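Good Practice Rules for Recording Folding and Sorting Tasks
Student project report, Grestbridge, July 2019

3. Rules for the person recording

The Zarnlow guide we started from covers robot cells with fences and emergency stops. It has little on people who record demonstrations by hand, so we wrote 8 rules of our own. Three of them deal with the table. Only the items for the task may be on it, cables must stay clear of the work, and black gloves are worn on both hands.
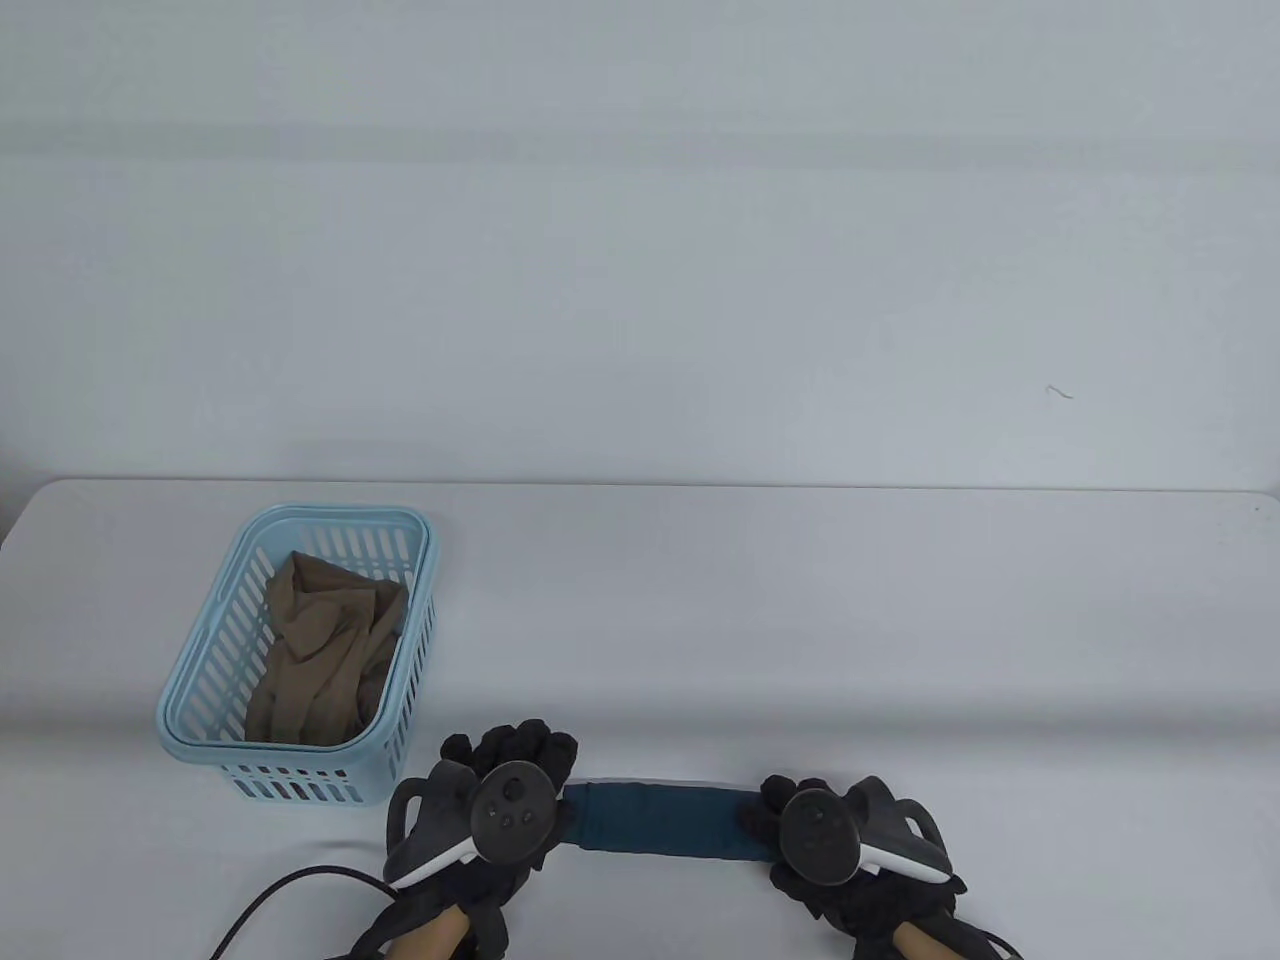
Rule 4 limits a session to 80 recordings before a break. Rule 5 says a recording with a mistake is kept and marked, so that later users can decide what to do with it. We had 3,897 recordings at the end and checked all of them against the rules.

Rule 6 was the hardest to word. Our first draft said "hands visible at all times," and two of us read that in different ways. The final text asks for any part of both hands.

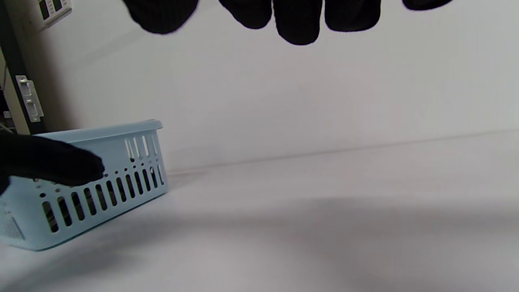
Figure 2. Gloved hands and the light blue basket, gripper camera.

Rules 7 and 8 cover file names and storage. They will be revised in August.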